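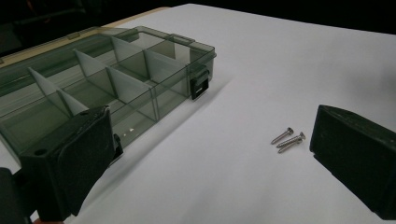
# A place for the small stuff

Liam Furnival kept his screws in a biscuit tin for nearly 30 years. When he wanted a particular one he tipped the lot on to newspaper and stirred it with a pencil. It took him a whole evening to hang a cupboard door in his house at Sosthorpe, and most of that evening went on looking for a fourth screw to match the other three.

He now uses compartment boxes, the see-through plastic sort with dividers and latches. They are sold in hardware shops, fishing tackle shops and craft shops, often the same box at three different prices. Smoky grey plastic is common and does the job as well as clear. You can still tell from the side which cells have something in them.

Deividas Vaher repairs furniture in a unit on Mimlow Road and owns 204 of these boxes, a figure he knows from his insurance form. He says people buy them too big. A large box full of steel screws is heavy, and the latches take the strain every time it is picked up.

"Get a small one and fill it," he says. "Then get another."

He also looks hard at the dividers before he pays. Some boxes have walls moulded in, so the cells stay the size they are. Others have panels that lift out, which suits anyone with a few long bolts among the short ones. The weak point is the gap under a loose panel. Thin washers slide through it, and after a few trips in the van everything has moved next door.

## Sort on white paper

Vaher covers the bench with plain white paper before he sorts anything. Silver screws show up well on it, and the sheet can be folded into a chute to pour the last of them into a cell.

Lay two screws side by side with the heads level. Differences in length are obvious at once, and so is the shape of the head. A countersunk screw has a flat top and slopes in underneath, made to sit flush with the wood. It should not share a cell with round heads, however close the size. Thread is harder to judge by eye, and he keeps a few spare nuts handy for testing machine screws.
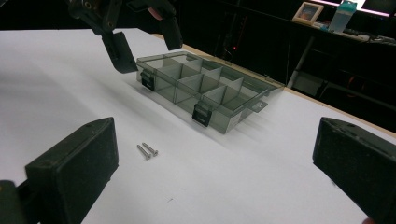
## What to leave out

Bent screws go in the scrap, as do any with a chewed slot. Furnival found this difficult. His tin held well over 1,000 pieces and he threw away half, including the hinges from a wardrobe his parents sold in Esach.

He kept nine cells for wood screws, arranged by length, and gave one to picture hooks. Labels went on the lid at first, until he opened the box the wrong way round and read them backwards. They are now on a card kept in the drawer — Mrs Mkhize next door has borrowed the box twice and managed without it.

The biscuit tin is still on the shelf. It holds string.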